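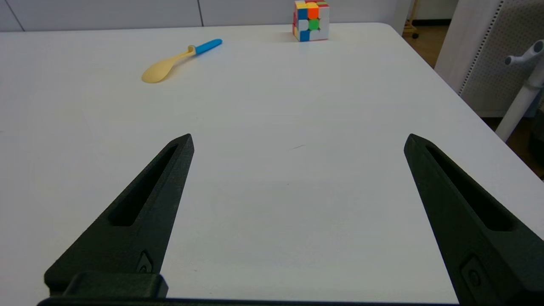
Voltei a mexer na garra na semana passada e prometi a mim mesma que desta vez apontava tudo, porque em fevereiro fiz exatamente o mesmo trabalho e não escrevi uma linha. Resultado: passei uma manhã inteira a redescobrir a ordem dos parafusos. Por isso, este post é meio diário, meio cábula para a minha próxima troca de dedos (e para o Sérgio Cardoso, que me pergunta sempre o mesmo por mensagem e que a partir de agora leva com o link!).

O sintoma era simples. A garra fechava, mas as pontas já não se encontravam como deve ser, o dedo esquerdo chegava um nadinha à frente do direito. Com coisas grandes não se nota. Com uma colher pousada na mesa nota-se logo, uma ponta toca no cabo, a outra passa ao lado e lá vai a colher a rodar.

A primeira suspeita foi o software, claro, é sempre. Andei às voltas com o Wandell (é o nome que dei ao meu programinha de calibração, não perguntem) a corrigir o zero do fecho, e melhorava e piorava conforme o dia. Só depois é que me lembrei de pegar num dedo com a mão e abanar. Folga. Bastante folga.

Desmontar e apertar

Primeiro, desligar a alimentação. A sério, desligar mesmo, não é carregar na pausa. Depois abro a garra à mão até ao fim do curso, devagarinho, para chegar bem aos parafusos que ficam naqueles encaixes rebaixados na parte de baixo de cada dedo. Tiro um dedo de cada vez e marco-o logo com fita, que esquerdo e direito parecem iguais na bancada e não são.

Um dos furos estava ligeiramente ovalizado. O Svatopluk Kuruc, que me imprimiu este jogo, já me tinha avisado que eu aperto demais, e tem razão, o plástico cede e depois já não há parafuso que o segure. Ainda tinha 2 dedos de reserva na gaveta, por isso troquei o par e guardei os velhos para experiências.

Para apertar: encosto os parafusos sem força, fecho a garra à mão até as pontas se tocarem, confirmo contra a luz que estão alinhadas e só então dou o aperto final, um bocadinho de cada lado. Se apertar um dedo todo antes do outro, fica torto. Aprendi isto três vezes.

Voltar a ligar e acertar o zero

Com tudo ligado, corro o fecho sem nada sete vezes seguidas e vejo se a posição final lida pelo motor é sempre a mesma. Se saltar, volto atrás e verifico o aperto. Depois guardo o novo zero e faço uma passagem lenta por cima da mesa, a ver se as pontas mantêm a mesma altura de um lado ao outro.

Para testar a sério gosto de ter objetos chatos, cada um à sua maneira: a garrafa de água, que é alta e escorrega, o cubo, que não perdoa se a garra vier rodada, a colherzinha amarela de cabo azul, a colher de esparguete e o cesto de vime com o rebordo todo rendilhado, onde uma ponta se pode enfiar num arco e ficar presa. Espalho-os bem pela mesa e deixo espaço entre eles.
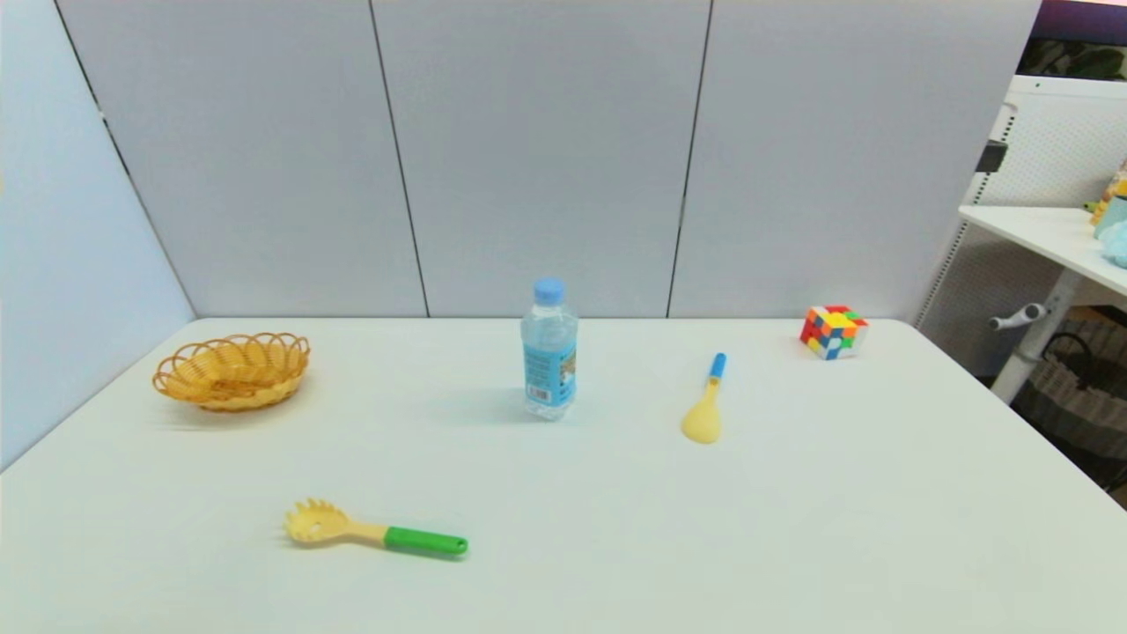
O que ficou por fazer

Falta-me imprimir outro par de reserva, desta vez com mais material à volta dos furos. Também quero experimentar anilhas, se couberem no encaixe, e uma chave com limitador de binário, a ver se me passa esta mania de apertar até chiar. E tenho de limpar o Wandell, que ficou cheio de correções antigas, todas feitas para os dedos com folga e que agora só atrapalham.

Se alguém usar outra coisa para segurar parafusos em peças impressas sem as estragar, deixe nos comentários, por favor! Já me falaram em insertos de latão postos a quente, mas ainda não ganhei coragem para espetar o ferro de soldar numa peça que demorou quatro horas a imprimir.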